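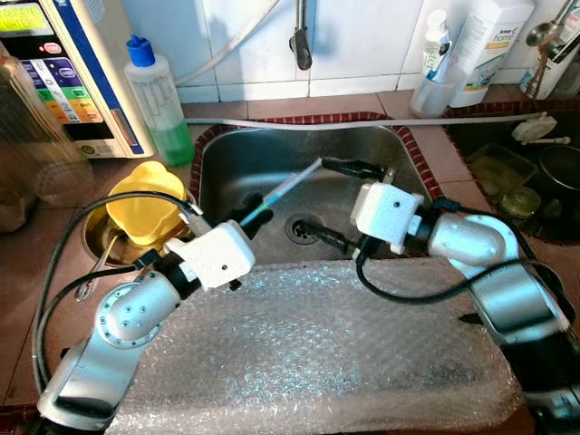
Report of a Visit to the Votow Data Collection Site, Bilstead

Submitted to the members of the Matley Network for Applied Automation

In April a delegation from the Network visited the site in Bilstead where Votow gathers examples of household work for its learning system. The visit was arranged at the request of members who had asked, during the winter meeting, how such material is produced and what it costs in time and labor. The delegation was received by Veerle Verbruggen, head of collection, who led the tour and answered questions throughout the morning.

The site

Votow occupies the upper two floors of a former school building. The company has kept most of the rooms as it found them and has rented a number of furnished apartments nearby, where the greater part of the recording takes place. Members who expected a laboratory were surprised to be taken first to an ordinary kitchen.

Ms. Verbruggen explained that this is a matter of policy. A system that has seen only clean benches and matching objects will perform poorly in a home, and the company therefore leaves its kitchens furnished and in use. At the sink station the delegation saw two arms working over a steel basin set in a tiled counter, with dish soap, bottles and a water ionizer standing along the back and a pot and a tub in the second basin to the right. Clear bubble wrap covered the front of the counter beneath the arms. The tiles, the white hoses running behind the sink and the reflections on the steel walls of the basin all form part of what the system must learn to see past.

How an example is made

Each example, which the staff call an episode, is recorded by one operator guiding both arms from a second set of controls in the same room. The operator receives a short written instruction and carries it out at an even pace. Camera views and joint positions are stored together, so that every movement can later be matched to what was visible when it was made.

The sink task shown to the delegation requires two hands. The left gripper held a thin transparent tube, tinted blue-green along part of its length, while the right held a black-handled tool over the drain. Bringing two slender objects close to one another is considered among the harder exercises in the current program. Ms. Verbruggen noted that a clear tube over bright steel offers the cameras very little contrast, and that operators themselves often lose sight of the tip. New staff are not assigned to this station until they have completed 30 hours on simpler tasks, such as sorting cutlery and folding cloths.

An episode at the sink lasts about 70 seconds. Between episodes the operator changes the position of at least one object on the counter. Staff are instructed not to tidy the counter beyond what the task requires. They are also asked not to repeat a movement in exactly the same way in order to save effort, a habit that reviewers have learned to recognize.

Review and labeling

The second part of the tour took place in the review room on the upper floor. All recordings are watched in full by a reviewer who did not make them. The reviewer marks the start and end of each step, writes one plain sentence for each, and assigns a grade. Episodes in which an object is dropped and then recovered are kept and given their own label. Those in which the operator stops without completing the instruction are stored separately and are not used for training at present.

Several members asked what share of the recorded material is finally accepted. For the two-handed tasks the figure stood at 69 percent in the most recent month. Ms. Verbruggen described this as lower than the company would wish. The commonest grounds for rejection are hesitation by the operator, a cable passing in front of a camera, and written instructions that can be read in more than one way. A revised set of instructions, prepared with the language firm Espinoza, was due to be introduced shortly after the visit.

Staffing and working conditions

Operators work in periods of limited length, with a pause after each, and exchange places with reviewers at midday. The delegation spoke with two operators during the break. Both considered the exchange useful, as a person who has graded the recordings of others tends to guide the arms more steadily. One raised the matter of shoulder strain at the older control stands, and the delegation was informed that adjustable stands are on order.

Privacy was also discussed. The owners of the rented apartments sign an agreement covering the rooms and their contents, and reviewers are required to report any recording in which letters, photographs or screens with personal information can be read.

Points for follow-up

The delegation has asked Votow for a copy of its grading guide and for a written statement of how long rejected recordings are kept. Both will be circulated to members on receipt. The company has also offered to receive a smaller group for a half-day session at the controls. Members wishing to take part should notify the Network office in Matley, stating any previous experience with remotely guided equipment.

The Network thanks Ms. Verbruggen and the staff at Bilstead for their time and for the frankness of their replies.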